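4.2 Bin clearing at the assembly bench

The household tasks in the previous section were chosen because most people could judge the result at a glance. The shop-floor tasks were chosen with the help of two small manufacturers, and the one reported here comes from the Plilldale site. Circuit boards and short wire harnesses arrive at the bench in yellow plastic bins. A worker takes out one part at a time, turns it to suit the next step and sets it down. The job needs little training, and new staff are usually left alone with it by the end of their first morning.

We ran 500 picks with the Brullholm arm and a two-finger gripper, using the Ovisura planner with its default settings. Each pick was allowed 15 seconds. Parts were tipped into the bins by hand and were not straightened, apart from boards that landed face down, which we turned over. No fixtures or foam inserts were used. Figure 6 shows the bins from the wrist camera.

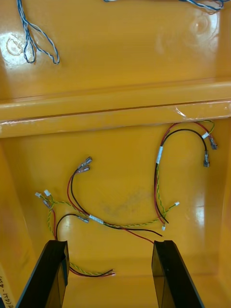
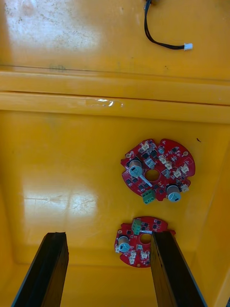
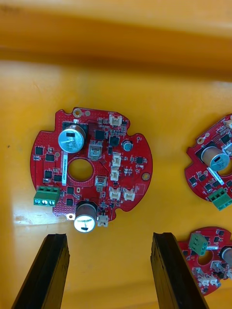 Figure 6. Wrist camera views of the yellow bins. First: wire harnesses with spade connectors. Second and third: red circuit boards with a central hole.

Results differed sharply between the two kinds of part. Boards lying by themselves were picked on the first try in most runs. The usual fault was a grip that closed on a capacitor or a terminal block instead of the board edge, and we counted these as failures even when the board came up, as the plant would scrap it. When boards lay close together, the planner often picked the right board but left too little room for the second finger.

Harnesses were much harder. The planner treats each one as a single solid shape, so it aims for the middle of the bundle and pays no attention to where the loose ends go. Twisted leads caught on their neighbours and two harnesses would come up together. Glare from the glossy plastic also hurt the depth readings. We tried moving the bench lamp to 4 different positions and kept the one that gave the fewest gaps in the depth map, though none removed them all.

An experienced worker at the same bench clears around 900 parts in a shift and untangles harnesses with one hand while reaching for the next part with the other. The arm has no such second hand, and a shake routine like the one described by Nasr helped with light tangles only. We would be comfortable leaving the arm to work through spaced boards on its own. For mixed bins of harnesses it still needs someone close by, and at that point the labour saved is small.

The same weakness showed up in the laundry and cord-tidying tasks of Section 4.1, where soft items were handled by the same planner. We return to this in Section 5.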